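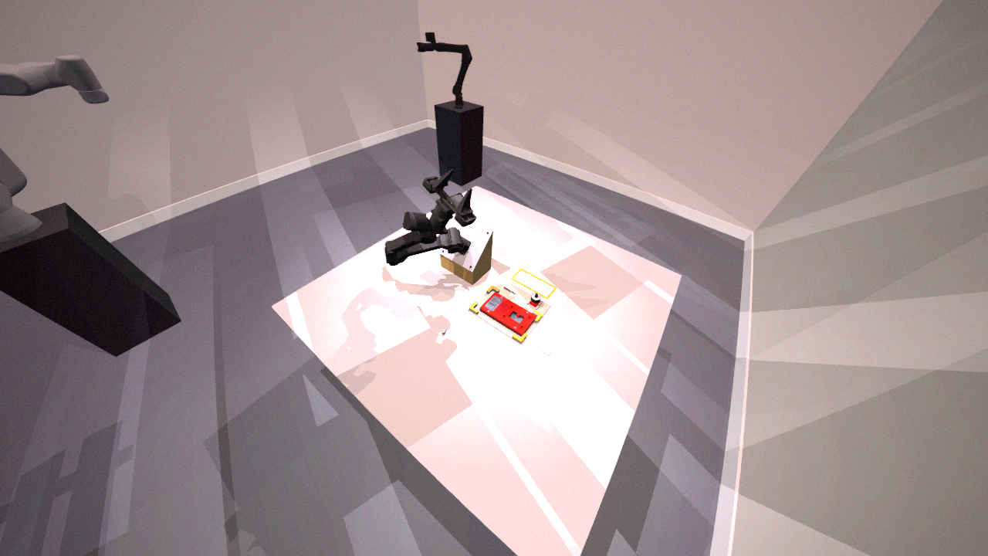

**Kaltberg, January 10, 2024** - The town of Kaltberg will close the lower half of its covered market hall for 7 weeks so that the drains under the floor can be replaced. Stallholders were told of the dates in a letter from the market office this week.

The work covers the fish and flower rows on the Brater Street side. The upper half, where the bakers and cheese sellers trade, will stay open at its normal hours. Customers should use the Mill Lane entrance until the work is finished.

The drains date from when the hall was built and have backed up several times after heavy rain. The worst case was last July, when the fish row had to shut for 3 days and part of the cold store was flooded. The town paid for pumping and cleaning at the time but put off the full repair until money could be found in this year's budget.

The contract has gone to Bech, a building firm that repaired the hall's roof gutters. The town has set aside $176,000 for the job. That sum includes new floor grates and a second outlet to the storm sewer, but it does not include the cold store, which will be dealt with separately.

In all, 39 stalls are affected. Most will move to temporary pitches on the square in front of the hall, under canvas covers supplied by the town. Stallholders who move will pay half rent while the work lasts. Those who prefer to stop trading for the period will pay nothing and keep their places, as long as they tell the market office in writing before the work begins.

The fish sellers have asked for a water supply on the square and somewhere to empty their ice bins. The town has agreed to the water supply - a standpipe will be put in next to the bus shelter - but has not yet settled the question of the bins.

Parking on the square will be suspended on market days. Drivers can use the lot behind the Cidau bakery, which will be free for the first two hours. The bus stop stays where it is, and deliveries to the upper hall will be allowed before opening time only.

A plan of the temporary pitches is on the notice board at the Mill Lane entrance, and copies can be picked up at the market office. Questions about rent should go to the same office. Shoppers with standing flower orders are asked to check with their seller where to collect them.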